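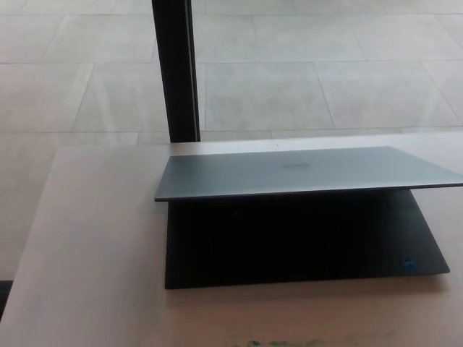

Sarcopénie

La sarcopénie est une diminution progressive de la force, de la masse et de la qualité des muscles squelettiques, observée principalement chez les personnes âgées. Elle se distingue de la cachexie, liée à une maladie grave et accompagnée d'un état inflammatoire marqué, et de la simple maigreur : une personne de poids normal ou obèse peut en être atteinte. Le terme vient du grec sarx, « chair », et penia, « pauvreté » ou « manque ». Il a été proposé à la fin des années 1980 et s'est imposé en gériatrie au cours des décennies suivantes.

Définition

Les premières définitions reposaient sur la seule masse musculaire, rapportée au carré de la taille. Les définitions européennes plus récentes placent la force au premier plan, car elle prédit mieux les chutes, la perte d'autonomie et l'hospitalisation. On parle de sarcopénie probable lorsque la force est basse, de sarcopénie confirmée lorsque s'y ajoute une masse ou une qualité musculaire réduite, et de sarcopénie sévère lorsque les performances physiques, par exemple la vitesse de marche, sont également altérées.

La sarcopénie est dite primaire lorsque l'âge en est la seule cause identifiable. Elle est secondaire lorsqu'elle découle d'une maladie, d'une immobilisation prolongée ou d'apports alimentaires insuffisants. En pratique, plusieurs causes coexistent souvent et la distinction n'est pas toujours possible.

Mécanismes

La masse musculaire atteint son maximum chez l'adulte jeune, puis décline lentement. La perte s'accélère après la soixantaine et touche davantage les membres inférieurs. Les fibres de type II, à contraction rapide, s'atrophient plus que les fibres de type I. La disparition d'une partie des motoneurones laisse certaines fibres sans innervation ; elles sont en partie reprises par les neurones voisins, ce qui forme des unités motrices plus grandes mais moins précises.

L'équilibre entre synthèse et dégradation des protéines est également modifié. Le muscle âgé répond moins bien à l'arrivée des acides aminés après un repas, phénomène appelé résistance anabolique. La baisse des hormones sexuelles et de l'hormone de croissance, la résistance à l'insuline, l'inflammation chronique de bas grade et les altérations des mitochondries y contribuent à des degrés variables. De la graisse s'infiltre entre les fibres et à l'intérieur de celles-ci, de sorte qu'un muscle de volume conservé peut avoir perdu une part notable de sa force.

Diagnostic

Le dépistage peut commencer par le questionnaire SARC-F, qui comporte cinq questions sur la force, la marche, le lever d'une chaise, la montée des escaliers et les chutes. Sa sensibilité est faible et un résultat normal n'écarte pas le diagnostic.

La force de préhension se mesure à l'aide d'un dynamomètre. Les seuils européens sont de 27 kg chez l'homme et de 16 kg chez la femme. Lorsque l'état des mains ne permet pas la mesure, notamment en cas d'arthrose avancée, on utilise le test du lever de chaise : une durée supérieure à 15 secondes pour cinq levers est considérée comme anormale.

La masse musculaire est estimée le plus souvent par absorptiométrie biphotonique ou par impédancemétrie. La seconde méthode est moins coûteuse et transportable, mais ses résultats dépendent de l'hydratation du patient et de l'équation employée par l'appareil. Le scanner et l'imagerie par résonance magnétique donnent des mesures plus précises et sont surtout réservés à la recherche. Le périmètre du mollet sert parfois d'indicateur de remplacement.

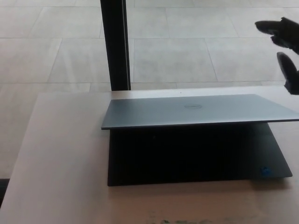
La vitesse de marche est chronométrée sur quatre mètres, à l'allure habituelle. Une valeur inférieure ou égale à 0,8 mètre par seconde indique une performance basse. D'autres épreuves existent, dont le test de marche de 400 mètres et le test « Timed Up and Go », dans lequel le patient se lève, marche trois mètres, fait demi-tour et revient s'asseoir.

Fréquence

Les estimations varient fortement selon la définition retenue, la méthode de mesure et la population étudiée. La fréquence est plus élevée en établissement d'hébergement et à l'hôpital qu'à domicile. Dans l'enquête de Clilldale, conduite par Etornam Abubakari auprès de 1 000 personnes âgées vivant à domicile, 368 participants présentaient une force de préhension inférieure au seuil, mais 200 seulement remplissaient aussi le critère de masse musculaire. L'enquête ne comprenait pas de suivi, et ses auteurs n'ont pas pu en tirer de conclusion sur l'évolution des cas probables.

Conséquences

La sarcopénie augmente le risque de chute et de fracture. Elle est associée à des séjours hospitaliers plus longs, à une récupération plus lente après une intervention chirurgicale et à une mortalité plus élevée. Des troubles de la déglutition peuvent apparaître lorsque les muscles de la bouche et du pharynx sont touchés. L'association avec un excès de masse grasse, appelée obésité sarcopénique, est fréquemment méconnue car le poids du patient n'attire pas l'attention sur l'état de ses muscles.

Prise en charge

L'exercice contre résistance est le traitement de référence. Les séances, deux ou trois fois par semaine, font travailler les grands groupes musculaires avec des charges augmentées progressivement. Des exercices d'équilibre y sont souvent ajoutés chez les personnes ayant déjà chuté. Le programme Björklund, suivi pendant 52 semaines, combine presse à cuisses, élastiques et montées de marche ; une version à domicile, sans appareil, en a été tirée.

Sur le plan alimentaire, les recommandations pour les personnes âgées en bonne santé se situent généralement entre 1,0 et 1,2 gramme de protéines par kilogramme de poids et par jour. Elles sont plus élevées en cas de maladie ou de dénutrition, et doivent être adaptées en cas d'insuffisance rénale sévère. La leucine, acide aminé abondant dans les produits laitiers, la viande et le soja, stimule la synthèse protéique. La correction d'une carence en vitamine D est conseillée, mais l'effet d'une supplémentation sur la force reste discuté lorsque les taux sont normaux.

Aucun médicament n'est largement autorisé dans cette indication. La testostérone accroît la masse maigre chez les hommes dont le taux est bas, avec un effet moins constant sur la fonction physique. Les inhibiteurs de la myostatine ont augmenté le volume musculaire dans plusieurs essais sans amélioration comparable de la marche.

Voir aussi

Cachexie
Dénutrition
Fragilité (gériatrie)
Ostéoporose
Muscle squelettique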